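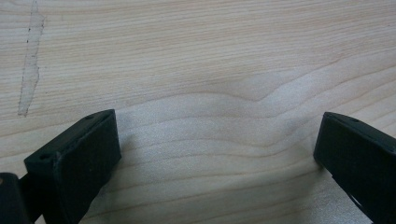

Pale scuff on a light wood tabletop, what would you do?

Forum: Furniture care and repair

waqas_lodhi
27 Feb 2021
Hi all, first post after reading this place for ages. This is my Harkley table, bought secondhand in July, and I love the grain on it (the lines rise up into that big soft hump in the middle, it's why I bought it!). What I don't love is the whitish mark at the upper left. It's kind of chalky looking with ragged edges and a few tiny dark specks beside it, and it comes down to a point. I have no idea if the finish is gone or if something dried on there. The seller swore it was "just a bit of wax" and I believed him for longer than I should have.

I have half a can of Puvska oil in the closet and was going to rub some in tonight. Good idea, bad idea?

benchdog17
Put the can back in the closet! If the top has any kind of clear coat, the oil will sit on the coated parts and soak into the bare ones, and you'll have a dark streak where you used to have a light one. First find out what finish you have. Turn the table over if you can and look for an unfinished spot to compare.

mirella_h
Disagree a little with benchdog. I'd clean before anything else. Warm water, one drop of dish soap, a soft cloth wrung out almost dry, go with the grain, then wipe with a clean cloth. Half the "ruined finish" threads on here are pancake batter. Ask me how I know.

benchdog17
Sure, clean it, no argument from me. But look at how worn it seems. My money's on the finish being rubbed through.

waqas_lodhi
Okay, the can is back in the closet. No kids and no pancakes here, but the last owner could have done anything on it. Does it read as residue or as bare wood to you guys?

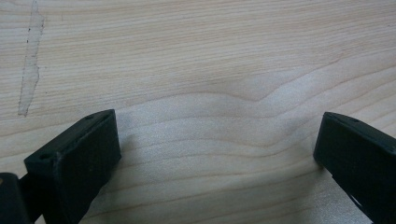
Same mark, with the little dark flecks along the right side of it.

oldpinepete
I go back and forth. The gray tone says dried glue to me, the ragged outline could be either. Try a plastic card held nearly flat and push very gently at the narrow end. If it's glue or paint you'll feel it catch. If the card slides right over, you've got wear.

mirella_h
Please soap first, Pete. A card with grit under it will leave you a second scratch.

oldpinepete
I've been doing this with an old library card for 11 years and haven't scratched one yet. But fine, soap first.

tansy_and_oak
Has anyone asked if it's solid or veneer? That wavy figure is so pretty, and if it's veneer I wouldn't go near it with sandpaper. I went through the veneer on a Drirkard sideboard with 80 grit (I know, I KNOW) and now it lives under a very long runner.

waqas_lodhi
Ouch, sorry about the sideboard. The listing said solid, but the listing also said wax, so I'll check the edges and underneath before I sand anything. Is there a way to hide it a bit if it does turn out to be wear?

benchdog17
Depends on the finish, so back to my first question. Put a drop of water on the pale part and another on the good part. If one darkens the wood and the other just beads up, you've found your bare spot. Blot them both right away.

carlo_u
Or leave it alone? I had a Usmani desk with a worse mark than that and put a lamp on it. 3 moves later, same desk, same lamp.

tansy_and_oak
A lamp on top of that grain would be a crime, Carlo.

waqas_lodhi
Ha, the lamp is plan B. Doing mirella's soap and cloth tomorrow morning, then the water drops, and I'll post what I find.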